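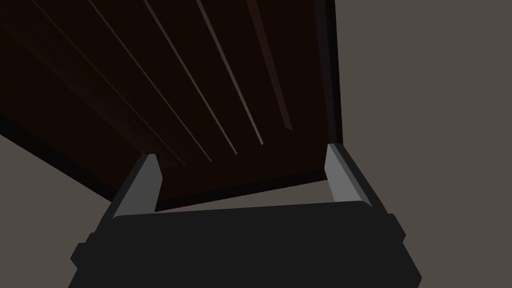
Wrist view, simulated cell, wide parallel jaw at the lower edge of the plank panel.

Ticket: Panel slips in wide jaw, holds in narrow jaw
Project: Mapplebeck gripper comparison
Opened: October 9, 2022
Component: Gripper models / contact settings
Priority: Normal
Status: Resolved, one follow-up open

Summary

We are comparing two parallel grippers in simulation before ordering hardware for the Mapplebeck cell. One is the Stanano wide jaw, the other is the Wultness narrow jaw. Both run on the same arm model with the same wrist camera and the same panel. The Wultness passes the lift test. The Stanano reaches the panel correctly, closes, and then loses it during the lift. The panel rotates between the fingers and drops out.

On paper the Stanano should be the better choice for this part, so I would like to rule out a model error before we score it.

Setup

Panel: dark brown wood, grooved face, modeled as one solid slab
Controller: Brodeline, position mode with force limit
Physics rate: 500 Hz
Control rate: 200 Hz
Trials per gripper: 10
Background: plain gray, no other objects loaded

Steps to reproduce

1. Load the Mapplebeck scene with the Stanano gripper.
2. Run the approach to the lower edge of the panel with the fingers open wide.
3. Stop at the pre-close pose and save the wrist view.
4. Close to the force limit.
5. Lift straight up and hold.

Expected: panel stays in the fingers through the hold.
Result: panel lost in 8 of the 10 trials. The other two finished the hold but with visible creep.

Log

Entry 1
Checked the approach pose first. The wrist view matches what the planner reports: fingers wide apart, both tips up at the panel edge, background showing in the gap above the gripper body. The panel sits at a steep slant in the camera, which is normal for this pose. I see no reason to blame the approach.

Entry 2
Swapped in the Wultness without changing anything else in the scene. No drops. Swapped back and the drops came back on the first trial. The problem follows the gripper.

Entry 3
Raised the force limit on the Stanano in three steps. The drops come a little later in the lift but they still come. At the highest setting the fingers start to sink into the panel mesh, so I put the limit back.

Entry 4
Compared friction values. Both grippers read from the same material file and the numbers match. The panel is also identical in both runs. Suspected the grooves for a while. Replaced the panel with a flat one of the same size and mass, and the Stanano dropped that too. Grooves ruled out.

Entry 5
Turned on contact drawing. The Wultness gives a patch of four contact points on each finger. The Stanano gives one point on each finger, right at the tip. With one point per side the panel is free to turn around the line between them, and it does.

Entry 6
Opened the Stanano model. The visual mesh is fine — the inner faces are flat and sit where the drawings put them. The collision shape is a different matter. The importer had replaced each finger with a single convex hull, and the hull includes the darker base piece the finger sits on. That tilts the inner collision face away from the visible one, leaving only the tip in contact when the jaws close. You can't tell from the camera view, which draws the visual mesh only.

Entry 7
Split the collision shape into two boxes per finger, one for the jaw and one for the base. Reimported and reran at the original force limit. Contact drawing now shows four points per finger. All 10 trials held.

Resolution

Import error in the Stanano finger collision shape. Fixed in the Mapplebeck scene. Please pull the new model before running any more comparisons. Earlier Stanano scores should be thrown out, including the ones in the draft table. Wultness scores are not affected.

With the fix in, both grippers pass the lift test. The Stanano shows less sway during the hold. The Wultness closes faster and leaves more clearance next to the panel edge, which will matter in the rack test.

Follow-up

- Add a contact count check to the model import script. Anything under three points per finger on a flat test block should stop the import.
- Draw the collision mesh as an overlay in the wrist view when debug is on.
- Rerun the force limit sweep for both grippers. Planned for November, after the Brodeline update.

Leaving the follow-up item open until the import check is merged. The camera comparison has its own ticket — please don't add results for it to this one.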